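Section 5: Setting up the two-arm kitchen cell in Sunura

Load the Brornberg kitchen first and let it settle before you touch either arm. I always park the left arm out of the way with its gripper pointing up, then bring the right one in over the table.
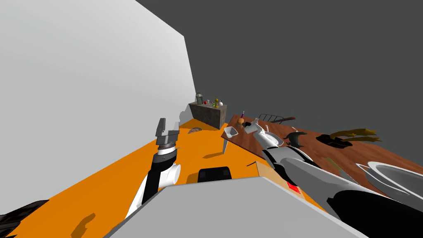
Hiba Abou Jaoude
Simulation Support, Plekoton

1. Open the cell file and set the joint speed to 80. I know it feels slow — leave it there until you've done every check on this page.
2. Orbit the view until you can see both grippers and the counter at the back.
3. Jog the right arm toward the plate in small moves.

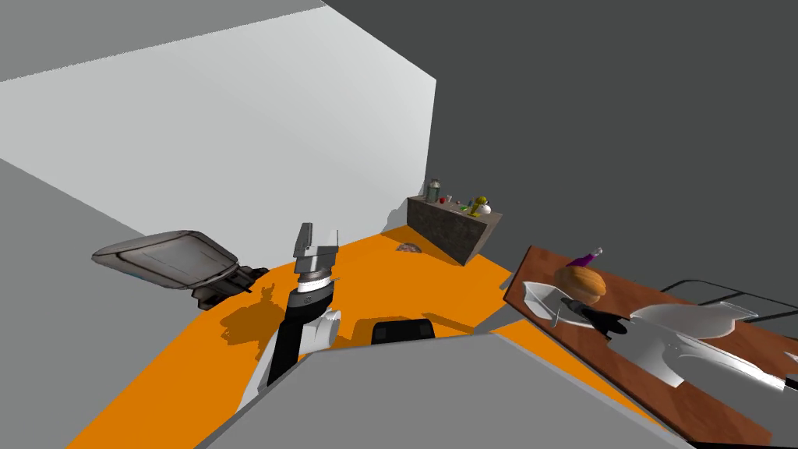
Fig. 5-2. Left arm parked, right arm reaching over the table.

CAUTION: Don't jog both arms at once. The collision check only watches the arm you've selected.

4. Run the solver for 300 steps with the arms still. If the bread or the dish creeps, lower the contact stiffness and run it again.
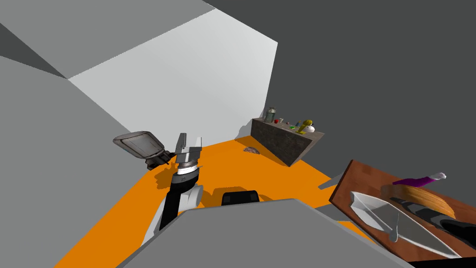 Page last changed: 17 May 2025

5. Switch to the gripper view and open the fingers. You want both of them showing, with a clear gap between. The room can look upside down from in there, so go by the fingers and forget the horizon!

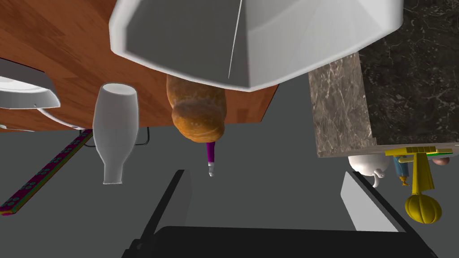
Fig. 5-4. Gripper view, fingers open, purple object ahead.

NOTE: If you came over from the old Paredes cell, your saved park poses won't load. Save new ones now, before you go on to Section 6.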